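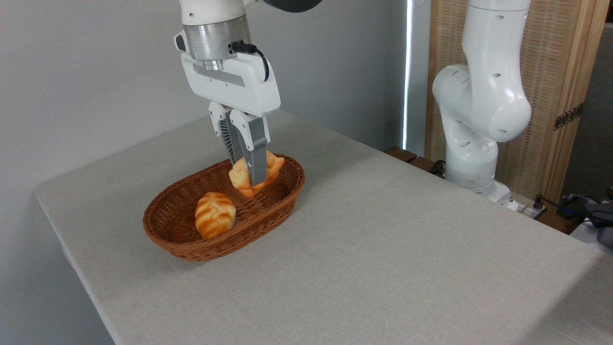 4. Abonner votre club de lecture au podcast

1. Ouvrez Nokel et touchez « Émissions », puis « Livres ».
2. Cherchez « Dikus, le club ». Le moteur tolère les fautes de frappe, moins les accents.
3. Touchez « Suivre ». Les 6 derniers épisodes se téléchargent d'office — que vous les vouliez ou non.
4. Pour les archives (843 épisodes, bon courage), choisissez « Tout afficher ».

Remarque : l'entretien avec Soledad Kincaid existe en deux versions. La longue contient la lecture du chapitre 5 et une quinte de toux restée célèbre.

Attention : n'activez pas « Lecture aléatoire » sur un roman en feuilleton. L'assassin arrive parfois avant le cadavre.

Si rien ne se télécharge, vérifiez l'espace libre, puis reprenez à l'étape 2.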